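琴弓与松香：家里练琴的几条保养办法

冬天开了暖气，家里的提琴容易出毛病。以下几条是给在家练琴的人用的，小提琴、中提琴都适用，大提琴大体相同，只是松香要换软一点的。

一、松香少上
新弓毛第一次上松香要多花些工夫，之后每次练琴前来回拉两三下就够。琴弓一拉就冒白粉，说明上多了，先空拉几首音阶，不要急着再加。松香块用久了中间会磨出一道沟，换个方向转着用，能用得匀一些。

二、收琴前先擦
练完以后，用干软布把琴弦、指板和琴码附近的粉擦掉。擦弦时布要裹住弦，顺着弦的方向走，听到吱吱响是正常的。琴身另用一块布，两块不要混。沾了松香的布再去擦漆面，容易留下细划痕。不要用酒精擦琴身，酒精会伤漆。

三、擦琴布怎么选
不必买专用的。旧的纯棉汗衫、薄针织布都可以，剪掉缝线、纽扣和标签，洗的时候不放柔顺剂，晾透再用。布脏了就洗，洗不干净就换。
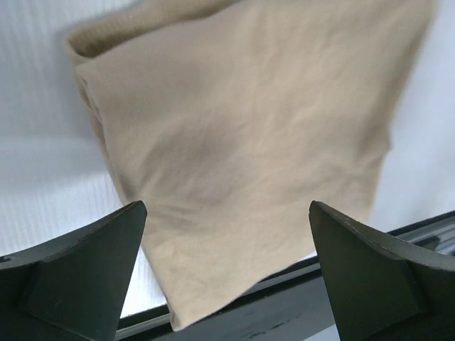

Garnitz琴行的留言板上有人说，针织布剪开以后边上会卷，线头挂在琴码脚上很难取，他后来改成把布边折进去缝一道，用了两个冬天没有再掉线。另外他建议擦弦的布颜色选浅的，脏到什么程度一眼就能看出来。

四、弓毛要松
收弓之前把弓毛拧松，松到弓毛刚刚不绷着即可，不要松到散开打结。手指不要碰弓毛，手上的油会让那一段吃不住松香。弓毛发黄发滑，擦也没有用，送去换毛。

五、琴盒里的湿度
暖气房里太干，弦轴会自己松脱，严重时面板开裂。琴盒不要放在暖气片旁边，也不要靠外墙。盒内放一支湿度管，浸水后一定要擦干外壁再放进去。到四月停了暖气，把湿度管取出来，不然弦轴又会涨得拧不动。

六、弦轴打滑
先把弦放松一点，拔出弦轴，在与轴孔接触的两圈涂少量弦轴膏，再边转边往里推。手边没有弦轴膏，可以先用粉笔应急，用量要小。一次只处理一根弦，四根同时松掉，音柱可能会倒。

七、换弦
一根一根换，换好一根调到接近音高再换下一根。弦槽里用软铅笔涂两下，弦走得顺，不容易断。每次调完音看一眼琴码，它会被弦带着往指板方向倾，用双手扶正。

琴码如果已经弯了，或者面板上看到细缝，不要自己上胶，拿去找修琴师傅。

2019-11-30 更新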